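From: Lachlan Gunn
Date: 30th April
Subject: Re: [grippers] jaw pads for thin cloth

Sigrún Bisgaard wrote:
> Has anyone tried the Anghel pads on T-shirts yet? Mine
> hold towels fine, but jersey creeps out of the corner
> as soon as I pull sideways. Wondering if it's the pads
> or just me.

Hi Sigrún,

It's not just you! We've been swapping pads on the hand-held pair all week and the soft ones did the same thing to us (great on towels, hopeless on a stretchy hem). I went back to the plain flat plates on both sides and now I take a deeper bite at the corner, well past the stitching. 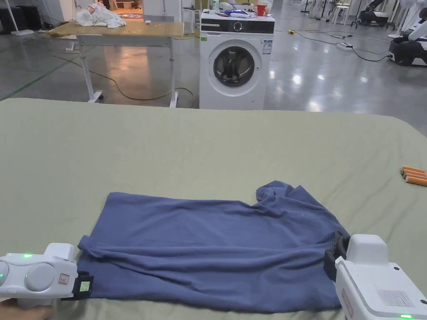 The other thing that helped was slowing down the close. Murdo had the Potomeo controller set to snap shut, and it kept shoving the cloth out ahead of the jaws. With the slower setting I got through 67 folds before lunch and lost the hem in 3 of them, all on the right hand, so I suspect that one needs its plates lined up again.

Dougal wants to try the narrow Otetis jaws next, but they're nearly twice the price and I'm not sold. Which firmware are you on? If it's the old one, the close speed is buried under the calibration menu, took me ages to find it.

Cheers,
Lachlan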